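Mogensen Toy and Book Swap: your questions answered

We've been running the swap in Bestudton for a good while now, and the same questions come up again and again (quite right too, we'd ask them ourselves!), so do have a read through before you ring.

How does it work?
You bring in things your children have outgrown, we give you a token for each one, and you spend the tokens on whatever takes your fancy. Tokens never run out, so there's no need to rush round grabbing things on the day.

What should I pack everything in?

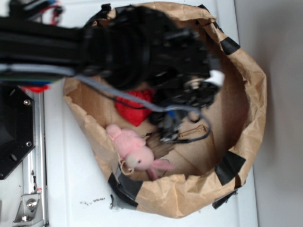

Soft toys do best in something that lets a bit of air through, especially if they're going to sit in the hall for a week before you get to us. Plastic sacks tend to make them smell of cupboard. A brown paper bag does the job nicely, and it really doesn't matter how crumpled it's got, we'll fold it flat and use it again. Please keep to one bag per child if you can, and write your surname on it.

Do you take everything?
Very nearly. We can't take car seats, cot mattresses or anything with a frayed flex. Jigsaws are welcome if you've made them up at home first, and we're always short of the 20 and 315 piece ones, for some reason. The 2000 piece ones we have plenty of, thank you.

Do things need washing first?
Yes please, if they're washable. A gentle cycle inside a pillowcase suits most teddies, and a slow dry on the airer is kinder than the tumble dryer.
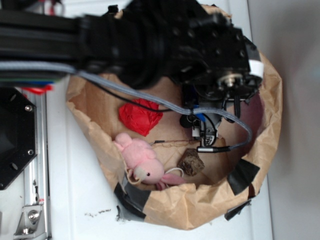 Where are you, and can I park?
We're in the long room behind Arow the bakers. There are 21 spaces in the car park, and buggies can come straight in by the side door.

What if my child changes their mind?
Oh, it happens every month, and we do sympathise. Ring us and we'll keep the toy back for you if it's still on the shelf. Have one last rummage at the bottom of the bag before you set off, too, as pebbles from the beach have a way of travelling with the bunnies.

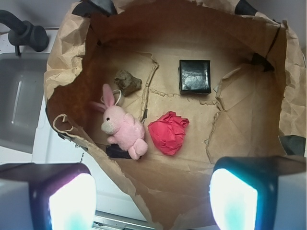
Answers by Natsumi Furukawa
Updated 9 May 2020

Can I give things without taking any tokens?
Of course you can, and bless you for it. Tell Taha Soliman at the desk and he'll put your tokens in the shared tin, which is there for any family who'd like to choose something and hasn't anything to bring.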